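July 1, 2020
By Nisreen Abou Jaoude

I had driven past the Doherty building probably a hundred times and always figured it was a tile warehouse. It has that look — long, beige, one door, no windows on the street side. So when the invitation came to see the robots at work inside it, my first thought was that somebody had the wrong address.

They didn't. The sign is just very small. It says Garnumness in letters you could cover with your hand, and under that there's a buzzer, and the buzzer doesn't work, so you knock. I knocked. A young man in a blue mask let me in, handed me a bottle of hand gel and a clipboard, and asked me to sign under the name of the last visitor, who had drawn a little smiley face beside hers.

Garnumness teaches robot arms to pick things up. That's the short version, and I'm going to stick close to it, because the long version was explained to me twice and I lost the thread both times somewhere near the word "policy." The company has been in Skidport for two years. This was the first time it had let the neighbors in, and the plan had been for a proper open day with a grill in the parking lot. With everything going on this year, they cut it down to small groups by the hour. Seventeen people signed up for the whole day. My group was me, a retired couple from over the hill, a high school shop teacher and his daughter, who is nine and asked better questions than I did.

Our guide was Diarmuid Heffernan, who runs the lab side of things. He's tall and soft-spoken and he apologized for the coffee before we had even tasted it (fair enough, it was terrible). He started us off in a hallway with a poster of the floor plan and a short talk about where not to stand. There's yellow tape on the floor around each station and you stay outside it. The arms stop if you cross the line, he said, and then somebody has to walk over and restart everything, and that somebody is usually him.

Then he opened the door and I got my first good look, and my first reaction was surprise at how ordinary it all was. I guess I'd been expecting something out of a car commercial. White floors, blue lights, a lot of glass. What they've got is a big room with wooden tables, clamps, tape, cables hanging all over the place, and robot arms working away over bins of toys. Toys! I asked if those were for the kids visiting. Nope. The toys are the job.

Diarmuid explained it pretty well, I thought. If you want an arm to learn to grab just about anything, you can't practice on a hundred identical boxes. You need stuff that's bumpy and bendy and slides around and tips over in ways you didn't plan on. Toys do all of that and they're cheap, and when one breaks you toss it. A lot of theirs come from yard sales. His sister-in-law goes out early and gets first pick.
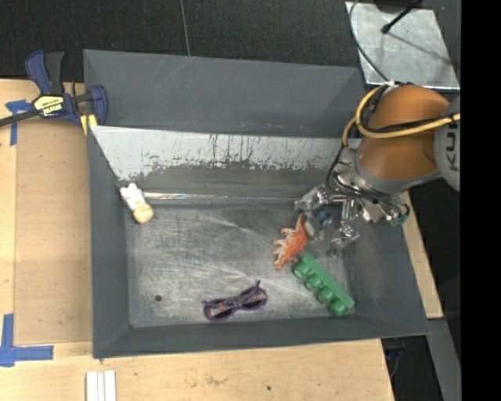

The arm does a try, and the computer keeps a record of how the try went, and then it does another one. All day long. A single try takes less time than it takes me to find my keys, and on the day of our visit the station we watched longest had already done 422 of them before lunch. There's a screen off to the side with the running total on it. The shop teacher's daughter stood in front of that screen and called out each new number until her dad gave her a look.

I'll tell you what I liked best, and it wasn't the clever part. I liked the misses. The arm comes down very seriously, closes its fingers, lifts up like it has won a prize, and there's nothing in there. Then it goes back and does the whole thing again with the same serious manner. The first time it happened our whole group went "ohhh" like people at a ball game. Diarmuid said the staff did that too for the first couple of weeks, and then they stopped noticing. I don't know how you'd stop noticing. I could have pulled up a chair.

And the misses count, he told us. The arm learns from those right along with the good ones. The retired gentleman, who used to coach swimming, nodded very hard at this and said he'd been telling people that for thirty-five summers.

The nine-year-old wanted to know if the arm knows what a dinosaur is. Diarmuid crouched down at his side of the tape and gave her a real answer. He said no, it doesn't know the name or that it's meant to be an animal. It's working from a camera picture and trying to judge where a good place to grab might be. She thought this over and said it was kind of sad. He said he'd never thought of it that way, and I believe he meant it.

My own question was about noise. I'd expected a racket and there isn't one. The arms hum, and the fingers make a small click, and once in a while a toy gets dropped in a metal bin and everyone jumps. The loudest thing in there was an air conditioner, which they'd like to replace and can't yet.

We also got to look at the old bins, which are stacked in a corner by the fire exit, and they're scratched up like the bed of a farm truck. I asked why not just use something soft, and got an answer about how softer bins sag and then the floor isn't where the arm thinks it is. They tried a plastic one last September. It lasted a week and a half. One of the engineers now keeps her bicycle helmet and rain boots in it.

After that there was a part where visitors could have a go themselves, which I had been looking forward to and which went badly for me. They set up a hand controller with a fresh pair of gloves for each person, and you steer one of the arms and try to move a toy from one side of the bin to the other. You get 20 tries. I'm a grown woman with a driver's license and I have parallel parked in a snowstorm, and I moved exactly two toys. One of those I'm fairly sure just fell the right way. The trouble is you can't feel anything. You look at the fingers and you think you've got it, and you squeeze, and the toy just strolls off to the side. The shop teacher did well, as you'd expect. His daughter did better, and he was a good sport about it.

It did change how I watched the arms afterward, I have to say. I'd been chuckling at the misses and now I felt a certain amount of sympathy.

Somebody had to ask about jobs, and the retired lady did, very politely. What is all this for, and who's out of work when it's finished? Diarmuid didn't duck it. He said the first people interested are recycling plants and returns warehouses, where the stuff coming down the line is never the same twice and where they have a hard time keeping workers as it is. He said he couldn't promise how it all shakes out and he'd be suspicious of anybody who did. Garnumness has been talking with a sorting center over in Cukonlow about putting one arm on a line there for a trial. Nothing's signed. She thanked him and said she'd keep an eye on it, and knowing her a little by now, I'd say she will.

The shop teacher asked whether his students could come by in the fall, if there's school in the fall. Diarmuid said yes on the spot, and then looked over at the young man from the front door as if checking whether he was allowed to say yes. The young man shrugged. So I think that's a yes.

We were supposed to be out in an hour and we ran long, and the next group was already standing in the parking lot in their masks, six feet apart, squinting in the sun. On the way out they let each of us take a toy from a retired-toys box. Most of what was in there had seen some hard use. I picked a rubber pig with one ear, and it's on my desk now next to the stapler. The nine-year-old dug through that whole box looking for a dinosaur and came up empty, so Diarmuid took her name and said he'd put one aside the next time they swap out a batch.

If you'd like to see it for yourself, Garnumness hopes to hold another visiting day in September, again in small groups and by sign-up only. There'll be a sheet at the front counter of the Skidport library once the library's open again, and until then you can leave a note in the mail slot at the Doherty building. Wear closed shoes and a mask, and leave long scarves and dangly bracelets at home. Kids are welcome with an adult. Parking is around back, and you'll have to knock.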